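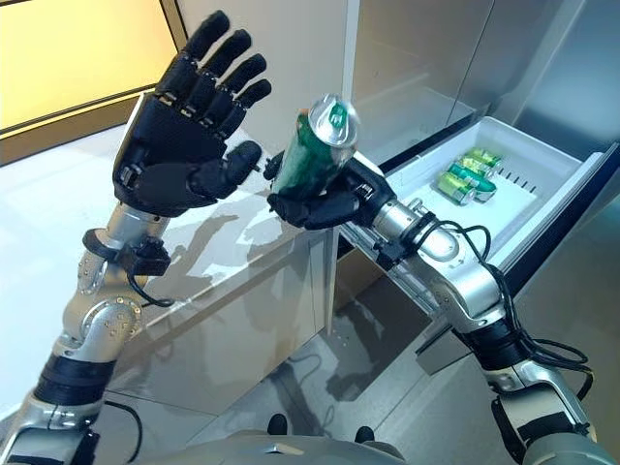 Rigoberto Rivadeneyra

## Fridge cell – setup and upkeep FAQ

Short answers. If yours isn't in here ask Arnulfo Palomino, he has the Gakus binder.

**What do I do before power on?**
E-stop out, arms clear of the doors, hands open. Then home the left, then the right. Never both at once.

**How often do the hands get serviced?**
Wipe down every shift. Full check at 2000 grasps – pins, seams, thumb play. New finger tendons at 4000, even if they feel fine. Write it on the Clondis sheet, not on the tape.

**Cables keep snagging. Help?**
Too much slack at the elbow, usually. Run the arm to full reach by hand, power off, and take up whatever hangs past the joint. Leave enough for the wrist to turn. Tight is worse then loose.

**Which grip file for cans?**
Fahmy 9. The bottle file squeezes too hard and dents them. Reload after every firmware update, it drops back to default.

**It misses cans in the drawer. Recalibrate?**
Not yet. Drawer first. All the way out to the stop, every time – the Sindavau script assumes it and won't check.

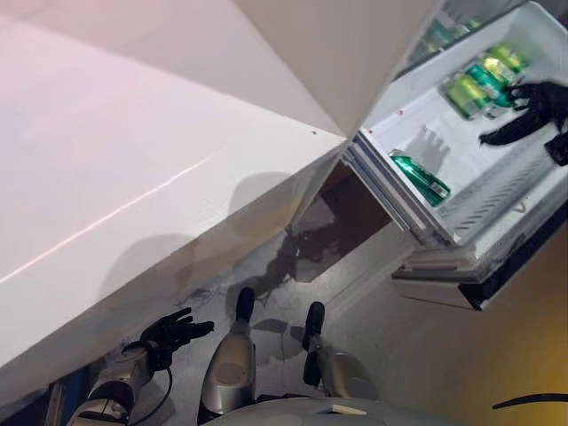 Hand-to-head calibration comes next, and only if the drawer is right. Put the target on the drawer floor, run the right hand, then the left. Error should be under 2 mm. Then test on cans lying down, a few in a cluster at the far end and one by itself nearer the front, at an angle. The lone one is the easy pick. If it gets that and fumbles the cluster, it's finger spread, so lower the approach width and go again.

**Liquid on the floor?**
Stop the run. Feet are the problem, not the hands. Dry the floor, dry both soles, check the ankle seals before it takes a step.

**Can I swap a hand myself?**
Yes if you've been shown. Power off, wrist clamp loose, unplug, *then* pull. Plug goes in one way only, dont force it.

**Who's around on Saturday?**
Arnulfo till noon. After that leave it parked and put a note in the log.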